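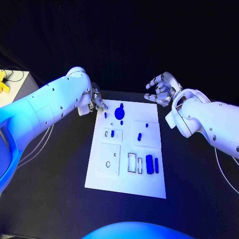
One bench operator at the Grundell site put it differently in the shift survey, saying that the hands took over the easy half of the job and left her the half where something is already wrong. The remark is used as the starting point for Unit 4, and the case below should be read with it in mind.

Unit 4. Kitting and small-part placement: what moves, what stays

4.1 The task before the change

Stekolness supplies sets of small molded parts to equipment builders. Until the Vedutero project, all sets at the Grundell site were laid out by hand. An operator took parts from bins, placed them on a layout sheet, compared the sheet with the order, and packed the set. The product range covers 96 part numbers. Target output was 500 sets per shift across the room.

A time study of one operator over one shift gave 308 minutes of direct handling. The rest went to walking, paperwork, bin changes, breaks and waiting. Students should note that the study recorded checking as part of handling. The operators objected to this at the time, and the objection matters in 4.3.

4.2 The station

The Vedutero station has two arms with multi-fingered hands, mounted on one body and working over a dark tabletop. The sheet lies in the middle, within reach of both hands. Blue parts on a white sheet on a dark table give strong contrast, both for the vision system and for a person looking over the work. Printed outlines mark zones on the sheet.

Terms used in the rest of the unit:

Layout sheet: the sheet on which a set is arranged before packing.
Zone: an outlined area on the sheet assigned to one part or group of parts.
Intervention: any action by a person that interrupts the station's cycle.
Exception: a set the station can't complete without an intervention.

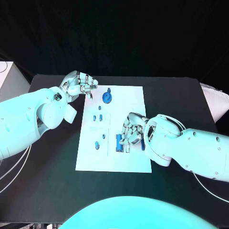 Department of Work Systems and Production Engineering / Course Handouts / Unit 4

4.3 Where the work went

Task analysis at the Grundell site split the old job into picking, placing, checking, packing and restocking. Picking and placing passed to the station. Packing and restocking stayed manual. Checking was divided, and most of the trouble in the first months came from this division.

When a person places a part, she also feels it. A burr or a short peg is noticed in the fingers and the part is dropped in the reject bin with no record made. The old procedure never listed this as a step. After the change, defective parts reached packing more often, and packers were asked to inspect for faults they had not been trained to see. The written job description for packing was revised in August, well after the work itself had changed.

4.4 Changes reported by staff

Less reaching and less wrist strain in the placing group. Packers reported no difference.

Longer periods of watching. Several operators found supervision of a station more tiring than placing parts, especially late in a shift.

Fewer conversations. The old benches faced each other. The new positions are one person to a station.

Unclear authority to stop. Operators could press stop but had to enter a reason code, and the code list had no entry for "looks wrong." Some waited for a fault to develop far enough to fit a code.

Pay grades. Placing and packing had been one grade. Station attendants were moved up one grade and packers were not, although the packers had taken on inspection.

4.5 Comparison: Moulin

The Moulin site received the same station later and used 2 operators per station in rotation, exchanging attendance and packing every hour. A free-text stop reason was allowed. Manual checking was entered as a task of its own in the time study. Output during start-up was lower than at Grundell. Moulin also handles a narrower product range, so the two sites can't be compared on output alone.

4.6 Preparation for the seminar

Draw the task allocation for Grundell before and after the change, using the five tasks in 4.3. Show checking by touch and checking by eye as separate boxes.

Write a stop-reason list of no more than six entries that an operator could use without waiting for a fault to develop.

Read the section on supervisory workload in the course reader. Bring the time-study form from Unit 3; it will be filled in again with the revised task list.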